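Subject: Re: [shop-arm] Grasp planner lets go at the waistband
From: Silvan Wyss
Date: Tuesday, 18:44
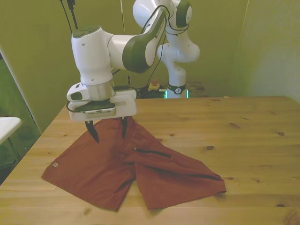

Answers below, plus the changes I made to the Planotar config since November. The short version is that your planner is probably fine and your approach height is not.

Bühler wrote:
> Running the Vellbridge branch on our arm in Bresport. Towels are
> reliable now. Shorts and anything else with elastic are not. The
> fingers close at the planned point, the width reading says we have
> cloth, and then the fold slides out within the first few
> centimeters of lift. Raising the closing force did not help and
> left marks on the fabric.
>
> Three questions:
> 1. Are you still grasping at the highest point in the depth map?
> 2. What fingertips are you using?
> 3. Do you close both fingers symmetrically?

1. No. Highest point works on towels, where a ridge is a ridge. On shorts laid flat with the legs apart, the highest point is usually somewhere in the bunched waistband, and it moves every time the garment is put down. I now segment the garment against the table, fit the two legs, and take the waistband as the region where they join. The grasp point is picked inside that region, on a fold whose direction is within 18 degrees of perpendicular to the finger closing direction. If no fold qualifies, the wrist rotates and the search runs again.

The table caused trouble here. Mine is pine with knots in it, and the color threshold in the old branch put small islands of "garment" wherever there was a dark one. A rust-red pair of shorts is not far enough from a knot in hue. Drop every connected region except the largest and the problem goes away. Zippers do the reverse and cut a hole in the mask, so fill holes after that step and before the leg fit.

2. Black, tapered to a point. The blunt pads that came with the gripper press the cloth flat before they pinch it. A narrow tip gets behind the fold. The drawback is that a point will mark a soft table if the height is off, so set the floor limit first. I keep it in the controller and out of the planner config, where a bad merge could remove it.

3. The gripper only closes symmetrically, but the contact does not have to be. I offset the target sideways so that one finger presses into the fabric near the waistband first and the other comes in from above. With both tips landing together, the fold gets pushed away from whichever side has less friction.

On force: put it back where it was. Elastic stores whatever you squeeze into it and works itself out of the grip as the arm lifts. Slow the first part of the lift instead. The values I run are

approach_clearance_mm: 44
settle_ms: 390
fold_angle_max_deg: 18
hole_fill_px: 1456

hole_fill_px depends on camera height, so do not copy it. Measure the largest zipper gap in your own mask and go a bit over.

One thing I have not solved is the width check. A single layer of nylon and a missed grasp give nearly the same reading on my gripper – the difference is inside the encoder noise. I compare the mask before and after a short lift, which is slow but does not lie as often. If you have motor current available at a usable rate, I would like to see a log of a few closes on thin cloth, good and bad both.

The leg fit is in a separate branch until I have cleaned out the hardcoded camera pose. I can send a patch against Vellbridge if you want it before then.

Silvan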